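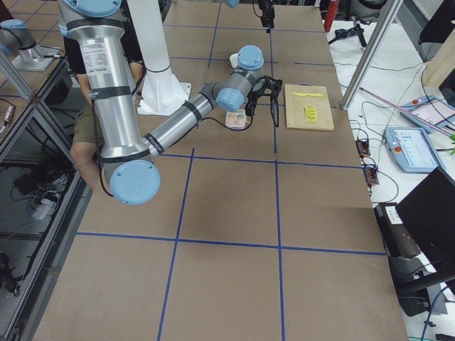 Do both grippers have to pass the same checklist before they can be compared on the egg task?

Every gripper goes through the same checks on the same table, with the same arm settings, and a gripper that fails any line in sections 1 to 3 is left out of the comparison until that line is cleared.

GRIPPER COMPARISON - BENCH SAFETY AND INSPECTION CHECKLIST
Bench: Lallena, two-arm table
Grippers under trial: Clenum parallel, Zustel parallel
Checked by: Cameron Ritchie
Date: 4 May 2019
Work order: 2223

Marking: OK = passes. NOTE = passes, with a comment to act on. FAIL = stop and fix. N/A = does not apply to this setup.

1. TABLE AND SURROUNDINGS

1.1 Pedestal bolts tight, no rocking by hand. OK
1.2 Cardboard covering flat, no loose corners inside the reach of either arm. OK
1.3 Tape grid complete and stuck down. NOTE
Comment: One strip is wrinkled and lifted partway along. It does not change the grid position but a fingertip could catch on it during a low approach. Replace the whole strip. Do not patch over it, the extra thickness shows up in the height readings.
1.4 Side table clear of items that could roll onto the work table. NOTE
Comment: The long pink rod should go back on the rack when it is not in use. Same for the bottle.
1.5 Power strips off the floor or out of the walking path. OK
1.6 Cables on the side table not under tension. NOTE
Comment: Not under tension, but they cross each other between the strips and the pendants. Tie them before the next session.
1.7 People seated or standing outside the reach of the arms while motors are live. NOTE
Comment: The chair line on the far side was never marked. Mark it with tape, and use a color other than blue so it is not taken for part of the grid.

2. CONTROLLERS AND STOPS

2.1 Each arm has its own pendant, powered and showing the correct arm. OK
2.2 Emergency stop tested on arm A at low speed. OK
2.3 Emergency stop tested on arm B at low speed. OK
2.4 Stop on one arm also halts the other. FAIL on first test, OK on second
Comment: First test stopped arm A only. The link setting had been cleared when the controller software was loaded again. Set it, restarted both controllers, tested again from each pendant. Farquharson asked for this to be tested at the start of every session and I agree. It takes very little time.
2.5 Pendants within reach of the operator. NOTE
Comment: The farther one is a stretch from the operator position. Move it forward to the near edge of the side table.
2.6 Speed limit set for trial runs, 200 mm per second. OK
2.7 Speed limit locked with the session password. OK

3. ARM, GRIPPER AND CAMERA

3.1 Joint caps seated, no cracks. OK
3.2 Gripper mounting screws at correct torque. OK, both grippers
3.3 Fingers open and close fully without load. OK, both grippers
3.4 Fingers parallel when closed. Clenum OK. Zustel NOTE
Comment: The Zustel closes with a slight gap at the tips. Within what the maker allows, but write it on the results sheet, as it may matter for thin items.
3.5 Gripper cable clear of the fingers through the full wrist rotation. NOTE
Comment: The cable loop hangs under the gripper. It clears the table at the heights we use but could drag across a container on a low sideways move. Shorten the loop or add a clip at the wrist.
3.6 Wrist camera tight, lens clean. OK
3.7 Both fingertips visible to the wrist camera at the grasp point. NOTE
Comment: Visible, but only at the very bottom of the view. You get the tips and the upper part of the egg and nothing lower. Good enough to line up the fingers on each side of the shell. Not good enough to judge how far down they have gone. Tilting the camera bracket down should help. If it is tilted, it has to be tilted the same for both grippers or the comparison is no use.
3.8 Fixed camera covers the full work area. NOTE
Comment: The upper part of the arm blocks some of the far side of the table. Acceptable for the egg and cutting board tasks. Not acceptable for anything placed at the far end.
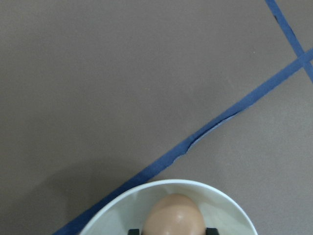
Item 3.7: wrist view with the fingertips on each side of the egg in the bowl.

4. TEST ITEMS

4.1 Eggs free of cracks before each run. OK
Comment: Look at the underside too. Replace after any drop, even if the shell looks fine.
4.2 Bowl free of chips at the rim. OK
4.3 Spare items kept in a container with the top open. OK
4.4 Toy knife and toy slices placed on the cutting board for the second task. OK
4.5 Cutting board flat, does not rock. OK
4.6 Wipes and a trash bag on hand for broken eggs. NOTE
Comment: Bag yes, wipes no. Bring a pack.

5. TRIAL SETTINGS TO CONFIRM

5.1 Runs per gripper per task: 20. Confirmed
5.2 Frames saved per run: 1180. Confirmed
5.3 Same start pose for both grippers. Confirmed
5.4 Grip force set before each block and read back from the controller. NOTE
Comment: The two controllers use different scales for force. A setting of the same number does not mean the same squeeze. Use the load cell reading and write that down next to the setting.
5.5 Operator changes between grippers: none. Confirmed

6. GENERAL COMMENTS

The bench is fit for trial runs at the locked speed. The stop link fault in 2.4 is the only item that would have kept us from running, and it has been cleared.

On the bowl: the sides leave less room for the fingers than an open plate does, so watch the rim on the way in. Come straight down over the center. With the wider Zustel fingers the room on each side is small, and I would rather lose a run by stopping early than push a fingertip into the bowl. If the rim is touched, stop, back off straight up, and inspect both tips before going on.

On swapping grippers: power down the arm fully before pulling the connector. The Clenum connector will come out live with no warning. Repeat 3.2 through 3.7 after every swap - the camera bracket tends to shift when the mounting screws are loosened.

7. ACTIONS

Replace lifted tape strip - Ritchie, before the first run
Clip the gripper cable at the wrist - Ritchie, before the first run
Move the far pendant - operator on shift
Tie side table cables - Farquharson
Mark the chair line - Farquharson
Load cell readings added to the results sheet - Ritchie
Full check of the bench, including bolts and brackets - November

Signed: C. Ritchie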